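# Site visit: Norix refurbishing floor, August

Malathi Mudaliar and I spent a Wednesday at the Norix shop to see how far machine handling has come on bench work that people still do by hand. 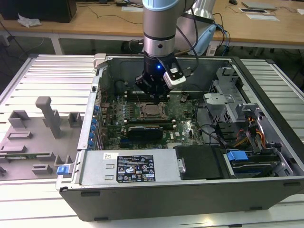
Norix takes in retired office desktops, strips out the usable parts and sells them on. The cell we came for is called Raju. Its job is memory: find the slots, grip a module by its ends, pull straight up, put it down somewhere known. Chandrasekhar Kurian runs the cell and has written most of its software.

A technician needs 40 seconds per tower for this step, lid already off. Raju needs some 4 minutes. Kurian did not dispute the comparison. His target for the year is repeatability, and speed comes after that.

Notes from the session:

- The tower is laid on its side before work starts. A person does this, and also opens the case.
- Cables remain the main difficulty. Rigid parts can be located from a model of the case – a loose power lead cannot.
- Slot latches vary by board. The cell currently handles 57 board layouts, each taught separately.
- Reseating a module is harder than removing one. Insertion force has to be limited, and a slight tilt is enough to stop the attempt.

Norix handles 3000 towers a month, so one cell at the present rate would cover only part of the intake on a single shift. Mudaliar asked about overnight running. Kurian said it is possible on paper, but someone would still have to load the table.

We also discussed Nurness, the firm's plan for kitchen and laundry tasks. It is at the proposal stage. Kurian expects soft items to be much slower going than circuit boards.

The Godinen line, which sorts removed parts by type, was down for maintenance. We have asked to see it on the next visit.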